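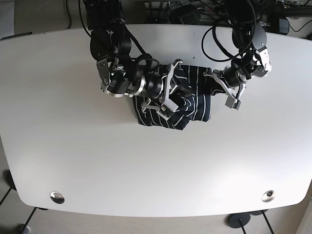
Striped cotton shrinks unevenly, according to Napaporn Rungrueang, and most complaints about it come down to the order in which the yarn was dyed and the cloth was finished. She has tested woven shirting at Sriwong for 20 years.

A standard wash trial there uses a square of cloth marked at 50 centimeters in both directions. The square is washed at 60 degrees, tumble dried, left flat overnight and measured in the morning. "Four hours is the minimum for resting," Rungrueang said. "If you measure straight from the dryer, the number is wrong."

Dark yarn spends longer in the dye bath than white yarn and may already have relaxed before weaving. The white yarn has not. "The warp then pulls at two rates," she said. "You see a ripple along the stripe. Pressing hides it until the next wash."

Asked whether pre-shrinking solves the problem, she was cautious. Compressive finishing takes out most of the movement along the length and very little across the width. Her mill rejects a lot at 4 percent in either direction. Some buyers ask for less.

On care labels she was brief. "Cold water, low heat, out of the dryer slightly damp. Hang it by the hem."

The lab is now repeating the trial on a cotton and linen blend from Draliveck. Results are expected in April.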